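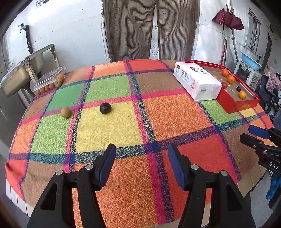

Kitchen & Pantry > Fruit and Veg

How to sort a mixed fruit haul with one shallow box

Quick one, market bags are in the back room and I want them gone before lunch. June fruit doesn't wait.

If you buy fruit the way we do (a bit of everything, all in the same bag, plums under mandarins) you know what the bottom of the bag looks like by day four. So: tip it out, sort it, box it. Takes me 34 minutes with a full haul from Zernusdale market, less if I skip the wiping. Don't skip the wiping.

What you need

A table you can get to from at least two sides. Round is good.
A thick blanket or an old bedspread
One shallow box or tray. Low sides. Cardboard bottom is fine
Tissues or a soft cloth
A clear plastic clamshell for the little stuff, the kind the fruit came in
A bowl for anything that needs eating today
A trash bag

No baskets. I used baskets for years. Deep ones are where plums go to die.

Step 1. Cover the table

Blanket first. Thick woven one if you have it, folded double if yours is thin. Round fruit on a bare tabletop rolls and drops, and a dropped apple is a bruised apple by evening. Let the blanket hang over the edge all the way round. Pull it flat, big wrinkles make the pile slide to one side.

A checked one is handy. Big squares = parking spots. One kind of fruit per square while you're sorting and you stop losing track. Mine is orange, green, yellow, pink, you name it. Dark plums show up great on yellow. Mandarins vanish on the orange so I keep them off those.

Wash the blanket after. Plum juice sets.

Step 2. Find the box

Shallow is the whole point. You want one layer of fruit and a rim just high enough to stop things rolling out. Lid of a gift box, a baking tray, whatever's around. I like a cardboard bottom becuase it's got some grip to it. Metal trays need a dish towel in the bottom.

Check the floor of the box before anything goes in. Loose staples out, tape off. Old dried glue, scrape off what comes up with a fingernail or the edge of a spoon. Doesn't have to be pretty. If a lump won't budge, lay a paper towel over it or set the thick-skinned stuff there.
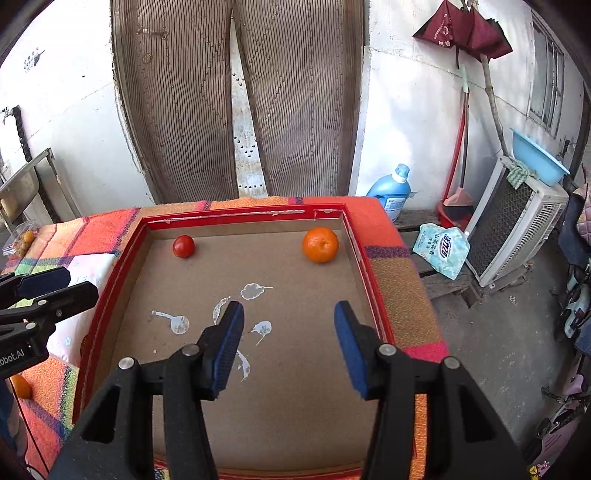 Cherry tomato and mandarin at the far end, glue spots and all.

Mine has a good many spots I never got off. Still use it. Peelable fruit goes straight on the cardboard, and the rest gets rinsed before eating anyway.

Step 3. Tip out, slowly

Don't upend the bag. Lay it on its side on the blanket, hold the bottom corners, draw it back toward you. Fruit stays put, bag leaves. Heavy things come out last if you packed it right, which I never do.

Leave the tiny fruit in its own package for now. Loquats, apricots, cherries, those go in step 6.

Step 4. Look at each one

Pick up, turn over, put down on a square. Check three spots: stem end, bottom, and the side it was lying on. Fingers flat, no squeezing. Thumb dents are how good plums turn into jam plums.

Sort like this:

Firm and clean: stays out for the box
Soft but fine: bowl, eat today
Split, leaking, fuzzy: trash bag, tie it, take it out now and not later

A soft spot on an apple isn't a reason to toss it. Cut it out, cook the rest. Same for plums. Mandarins with mold, toss, and check whatever was touching it. Spores get around.

If something feels damp, wipe it and let it sit. Don't box damp fruit.

Step 5. Fill the box in a row

Start at one end and work along. Big stuff first, then small stuff in the spaces. Stem side up on apples. Leave a finger of air between anything soft.

The order I use:

Mandarins or oranges go in first. Tough skin, they can take being knocked about, and they make a nice solid line for everything else to sit against. Then plums, in between, never underneath. Tomatoes at an end by themselves if you can manage it. An apple only if you'll eat it in a day or so, apples push the other fruit to ripen faster. That's useful when you've got hard kiwis. Not so useful with plums already on the turn.

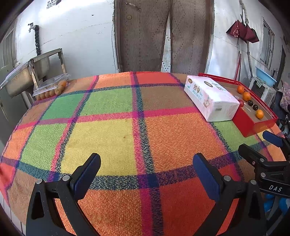 If you run out of space, stop. Don't start a second layer. Get another box, or a plate, or the lid off the first one. Second layer means you can't see the first, and then we're back to the bag problem.

Set the box near the edge of the table where you walk past it. Fruit that's in reach gets eaten. In our house the plums go first, then the mandarins, the apple is always last and slightly wrinkly.

Step 6. The little ones

Small orange and yellow fruit bruise if you look at them. Keep them in their clamshell. Open the lid, let them breathe, take out any with brown wet patches. Line them up along the front if there's room, so you can see what's what. Came home in a plastic bag? Fold the top open, or move them to something rigid. Bag is ok for an hour, not for overnight.

Don't wash until you're about to eat them. Same goes for cherries and berries, wash early and they go off early.

We've got a sink right by the table so I rinse a handful at a time. If yours is across the house, keep a bowl of water by you.

Step 7. Odd ones out

There's always a couple that don't belong to a group. One kiwi. One pear. One plum that fell out in the car. Leave them on the blanket till the very end, each on its own square, and decide then.

Small brown fruit needs a second look. Kiwis, sand pears, they're all a similar color and easy to mix up at speed. Pick it up. Fuzzy = kiwi, ripen it next to the apple. Gritty, speckled skin and hard = sand pear, that's fine in the fridge. I've peeled the wrong one for a fruit salad more than once. 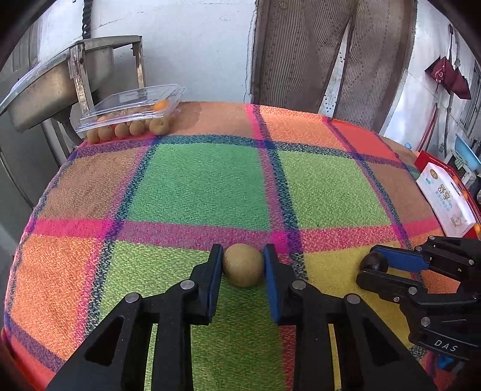 Small brown one on the green square, still to be sorted. Little golden ones at the back with the lid open.

Step 8. Clean up

Shake the blanket outside. Leaves, stickers, bits of stem. Wipe the box rim with a barely damp cloth, not the cardboard, cardboard goes to mush. Fold the blanket dry or hang it up for an hour if there's juice on it.

Sweep under the table too. There's always one under there. Always.

How long does it all keep

My own results on the counter, room not too hot:

Mandarins, a week, sometimes more
Plums, ripe ones, two or three days
Cherry tomatoes, five days. Never in the fridge, they go mealy
Kiwi, hard, a week or until the apple gets to it
Loquats, two days. Eat them!

Past 80 degrees in the kitchen, cut all of that in half or move the ripe stuff to the fridge.

What to do with the bowl

The eat-today bowl, that is. If there's more than we can eat I do the Prandau compote, my aunt's name for it, no idea if it's really from there. Rough chop, pits out, 100 grams sugar to a full saucepan of fruit, splash of water, low heat till it slumps. Good on yogurt. Good cold from the jar at 11 pm. Mandarins don't go in, they turn bitter. Freeze what you don't finish.

Questions from last time

Does the blanket have to be thick? No but double it. A sheet does nothing.

Can I stack the boxes? If the rim is taller than the fruit, and the bottom of the top box is stiff. Mine isn't so I don't.

Where do you get a box that shape? Mine's a leftover. Mollah sells low trays in the storage aisle, look near the drawer dividers. Or ask at a bakery.

Do I need to sort if it's only a small bag? Under ten pieces I just line them up and call it done.

Fruit flies?? Cover the box with a thin cloth, empty the trash every night, and check behind the toaster. The vinegar trap page has 142 comments and most of them are better than my instructions, so read those.

Potatoes and onions are on their own page, don't put either in with the fruit. Will add the citrus-only verison when the Floltton crates come in.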